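April, 5:40 a.m.

In early to read the overnight log before the day crew arrived. Cell 2 ran the full night on mixed snack bags. 361 pick attempts, 312 placed in the tote on the first try. The rest were either retried by the cell or pushed to the exception chute, and the chute is where the labor goes. Somebody has to stand there.

Stidico changed the grip force table again yesterday. The old values were set on cartons, where squeezing harder costs nothing. Bags are a different problem. The air inside moves, the film creases, and the contact point the planner picked is gone by the time the fingers close. The new table closes slower and stops at a lower torque. Cycle time went up, breakage went down. Ekberg wants the cycle time back by the end of the month and has not said what he would give up for it.

7:15. Shift handover. It used to take 15 minutes and cover who was on which lane, who had a bad back, which supplier had changed a case size. Now most of it is fault codes. The packers read them out by number and I write them down. Two of the older hands have started keeping their own list of which codes clear on a reset and which need the gate opened. The list is better than the manual from Warnlow. I copied it.

Kurniawati Ngau packed on the line for years before she moved over to tend the cell. I asked how she finds it. She said her wrists are fine now and her feet are worse, as she walks between the chute and the gate all shift. She also said she misses having someone across the table. The layout drawing has one operator per two cells and a fence between them. It was drawn for throughput and I signed it, so that one is mine. I will ask if the chutes can be turned to face each other. The conveyor legs may not allow it.

10:30. Call with Rutherford about the fingers. They offer a softer pad but want to see wear on the current tips first. I pointed out that wear is not the complaint. The complaint is approach angle. Three fingers and a thumb around a stiff top seam is a good grasp, and the same grasp a little lower takes hold of nothing but film.
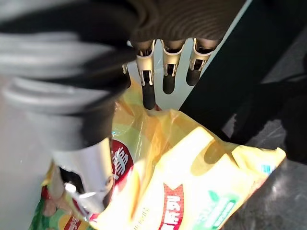 They will send the pads anyway, with an invoice. I asked for a trial term in writing.

Afternoon spent on the job grades. The tending role is still paid at the packing rate, though it now includes clearing faults, logging and first-line resets. Wrote half a page on it for Ekberg and took out the adjectives. If the cell needs a person who can judge a bad grasp by watching it, that is a skill and should be listed as one.

To do: seam detection threshold, try one step lower. Gloves for the chute, smaller sizes. Move the log screen down - Kurniawati has to tilt her head back to read it. Ask maintenance for the conveyor leg drawing.

Left at 6:10 p.m. Cell 2 was on bags again.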